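Grelby transfer locks, part two: what the revised draft changes

Posted in August 2020. Filed under: registries, policy, transfers

The comment window on the second draft of the Grelby transfer policy closes soon, and I have now read the draft twice, along with the redline and the staff report. My notes on the first draft are in the March post. I assume you have read that one or at least know how a transfer authorization code works. 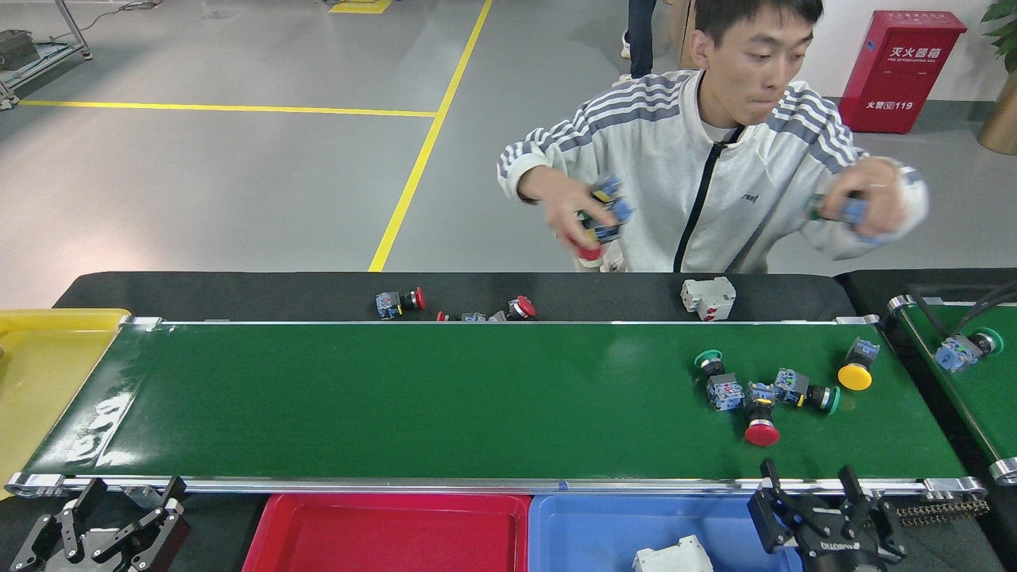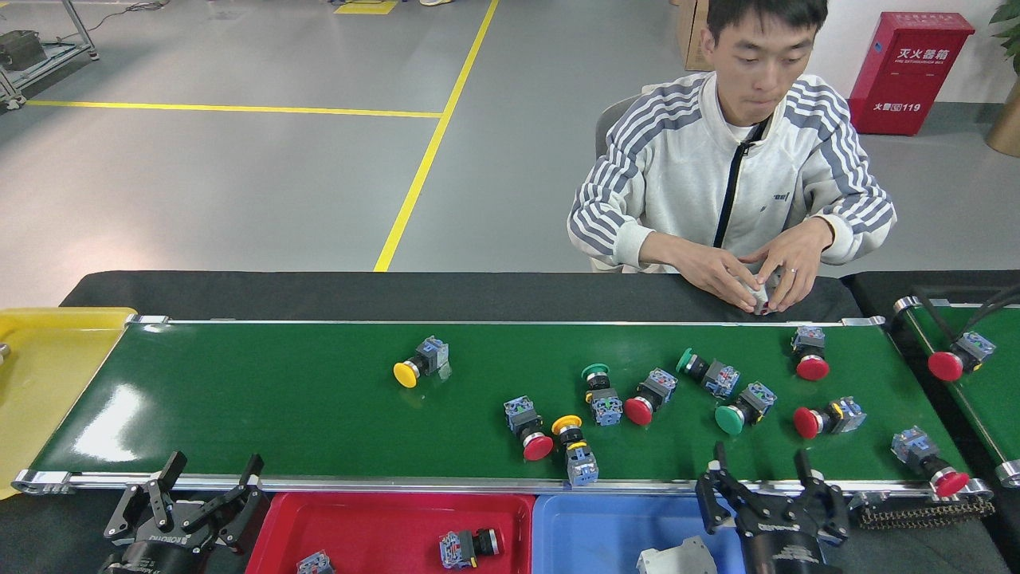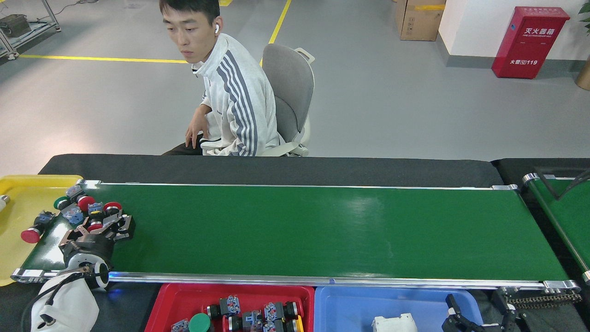
Push-button switches and the green conveyor.

Scope of the revision

Grelby is a small second-level registry. The staff report puts the zone at 3,375 names, of which 855 are held through resellers and not directly through an accredited registrar. That second number matters more than the first, as I will get to below.

The draft touches four sections of the policy: the lock after a change of registrant, the lock after initial registration, the lifetime of the authorization code, and the list of reasons a losing registrar may give for denying a transfer. Fees are out of scope. So is the dispute procedure, although two of the definitions it depends on have been reworded, and I don't think the drafters meant to do that.

The change-of-registrant lock

Under the current policy, any edit to the registrant name, organization or email address starts a 30-day lock. During the lock the name resolves normally and can be renewed, but cannot leave the registrar. The registrant can opt out before making the edit. After the edit there is no opt-out.

The first draft removed this lock entirely. The second draft brings it back with two changes:

Edits to the email address alone no longer trigger it.
A registrar may lift it early if the previous registrant confirms the change through the old contact point.

I have a problem with the first change. In most of the hijacking reports I have read, the email address is the first field to move. The attacker gets into the registrar account, replaces the address, requests the code and starts the transfer. Name and organization stay as they were until the name is somewhere else. A lock that ignores the email field covers mergers and ordinary sales, where it is a nuisance, and misses the case it was written for.

The second change is fine. It would be better with a record requirement. As drafted, a registrar can say it got confirmation and has no duty to keep it. Section 6 of the same policy already has a retention rule for transfer approvals, and a cross-reference would take one line.

Authorization code lifetime

Today the codes don't expire. They are set at registration, sit in the registry database in the clear, and stay valid until someone changes them. The draft moves to codes generated on request, stored as a hash, and valid for 5 days.

I support this without reservation, though the lifetime is a little short for names held through a reseller. A reseller customer asks the reseller, the reseller asks the registrar, and the registrar asks the registry. If any of the three handles these by ticket, most of the window can be gone before the customer sees the code. The clock in the draft starts when the registry accepts the hash. Starting it when the registrar delivers the code would help, but the registry has no way to observe delivery, so I understand why they didn't. A longer window for everyone is the simpler fix.

Araceli Galindo raised the same point in her comment on the first draft and asked for numbers on how long reseller requests take now. The staff report answers that no such data is collected. It then keeps the window as it was. I would have liked to see the data collected before the window was settled.

On the implementation side, Uris (the registry's back-end software) already supports hashed codes but has them switched off. Its test environment rejects an expired code with the same error it gives for a wrong one. Registrars will not be able to tell their customers which of the two happened. That should be fixed before launch whatever the policy says.

Reasons for denial

The current list has nine reasons. The draft has six. Those removed are:

Nonpayment for a future registration period
No response from the registrant
"Other circumstances agreed in the registration contract"

The last was the one that did damage. Two registrars, Orozco and Skastine, both filed comments asking to keep it. Orozco's argues that contract terms vary by country and a catch-all is needed. Skastine's says it never used the clause and wants it in reserve. Neither gives a case where one of the other reasons would have failed to apply.

Tyyne Lappalainen's reply to both is worth reading in full. Her main point is procedural: under the catch-all, the reason code sent to the registry is the same for every denial, so nobody outside the registrar can review a pattern of them. With six named reasons, the registry can publish a table.

The draft doesn't require the registry to publish a table. I am asking for that in my comment.

The definitions

"Registrant" in the new section 1 is "the party listed in the registration data." In the old text it was "the party holding the registration." Where a reseller or a privacy service is listed, these are two different parties. Read literally, the new wording would let the listed service file a dispute and leave the customer unable to.

What I am submitting

Restore the email address as a trigger for the lock.
Add a retention rule for early-lift confirmations.
Lengthen the code window, or collect reseller timing data and review it after a year.
Separate error codes for expired and incorrect authorization codes.
Annual publication of denials by registrar and reason.
Return to the old definition of registrant.

My comment will go on the public list under my own name. If you hold names through a reseller and have dates for a recent transfer request, please send them to the list directly. Timings that come in after the window closes won't be in the next staff report.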